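Giroline Releases Nikora, a Remote Control Tool for Recording Two-Arm Tasks in Simulation

Wednesday, January 25, 2023

Giroline today released Nikora, a software package that lets an operator drive a simulated two-arm robot by remote control and save each run as a demonstration for training. The first release covers household tasks in furnished rooms, including door opening, passage through a doorway and placement of small items on a table.

The operator holds one controller per hand. Controller motion is mapped to the matching gripper, and a trigger sets the opening between the two fingers. Nikora records joint positions, gripper state and camera views on a shared clock at 90 samples per second. Each wrist has its own camera view, which the operator can bring up at any point during a run.
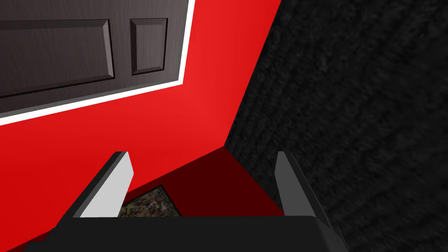 Wrist views are stored at the same rate as the head view. In earlier Giroline tools they were saved at a lower rate and had to be matched to the arm data afterward. Nikora drops that step.

The launch library contains 1448 demonstrations recorded by seven operators. Runs in which the operator lost a grip and recovered are kept and labeled, so that a training team can include or exclude them. Double doors form a separate task group, as both arms have to work at the same time while the base moves forward.

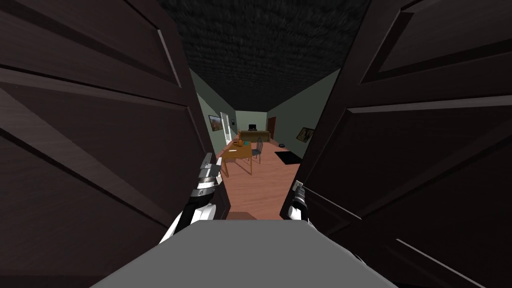 "A door is a good test of a control setup," said Naomi Rweyemamu, head of simulation at Giroline. "The leaf moves on an arc, the base moves in a line, and the operator has to manage both. If there is lag in the link, the recording shows it."

Paleck, which builds mobile robots for indoor use, tested a preview version beginning in October. Its staff logged 168 hours of operator time and reported faults in the trigger mapping and in base speed control. Both were corrected before release.

"We needed the wrist data and the arm data to line up without extra scripts," said Antonina Polishchuk, controls engineer at Paleck. "The files now load directly into our training code."

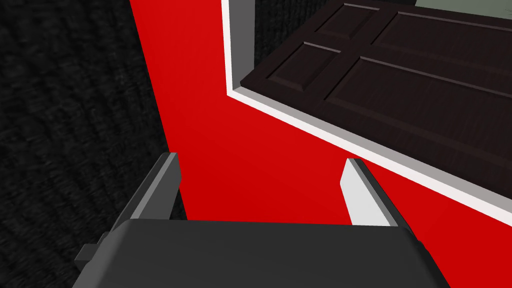 Availability

Nikora is available now to holders of a Giroline developer license. The demonstration library is a separate download. Support for the Kirui hand controller is included; other controllers can be added through a configuration file.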